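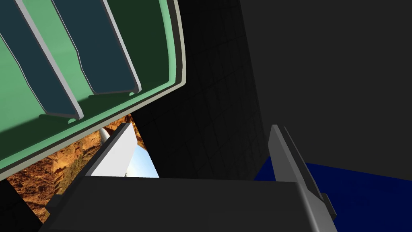
Looking past the gripper in the simulator, with the green container at top left and a bit of canyon in the background.

Right then, budgets. I promised at the last meet-up that I'd write up where we are with buying the arm, and a few of you have been chasing me since (you know who you are), so I've sat down with a pot of tea and the spreadsheet to get it done.

The short version is that we have £3,304 in the equipment pot and we haven't spent a penny of it yet. I know some of you think we should have ordered something by now! I was in that camp myself until I started trying jobs out in simulation, and I'm very glad I didn't press the button in January when I was itching to.

My first plan was the Sillar arm with its standard gripper, fixed to the long bench in the Ondalholm workshop. Lovely bit of kit on paper. Then I put a stand-in for it into the simulator, gave it a container to work with, and spent most of a weekend finding out how much I'd forgotten to think about. The gripper housing takes up such a lot of room. When you're budgeting you look at reach and payload and price, and you don't picture that great boxy thing having to get down beside a container with a rim on it. I'd drawn our bench layout with the containers almost touching each other, and that has had to go. We'll want more bench, or fewer containers, and more bench means more money.

The camera is the other thing. I'd put it down as a "nice to have" at the bottom of the sheet, and it has now moved up to just under the arm itself. Working from the gripper's point of view you lose sight of things very quickly, so I'd like a second one on a post looking across the bench as well. They aren't dear, but the brackets and cables and the post itself all add up, and I'd allowed nothing for any of it.

(Several people have asked about the canyon. It's one of the stock backdrops and I like it. The plain grey room was making me miserable.)

So we have two quotes on the table. The Sillar one includes the gripper and a year's cover, and they'll hold the price for 30 days. The Dirano one is cheaper by a fair bit, but the fingers are extra, the controller is extra, and when I added it all together the gap had nearly closed. Reginald Ambrose has used a Dirano before and says the fingers are easy to swap over, which does count for something given how many different jobs we want to try. He's also kindly offered to lend us his own set of spare fingers so we can measure them properly against our containers.

Whichever way we go, I want to keep 10 per cent back for the things we haven't thought of. I had some grumbling about this when I first mentioned it, and I do understand, it feels silly to leave money sitting there when it could go towards a better arm. But I've already found the post, the brackets and an extra length of bench, and we haven't even opened a box yet.

Delivery is a bit of a question mark with everything that's going on at the moment. Sillar were saying four weeks and are now saying June, and Dirano won't give me a date at all. I'm not too worried, as we can't get into the workshop anyway, and it gives us time to try more layouts on screen for nothing.

If you'd like to have a go yourselves, the simulation files are in the Nakamura folder on the shared drive, along with my bench drawings (use the second set, the first one has the door in the wrong place). Move the containers about, try them tilted, try them closer in, and send me a note of anything that gets in the way. I'll put both quotes in the same folder tonight, and I'd like everybody's preference before the Sillar price runs out.

March 28, 2020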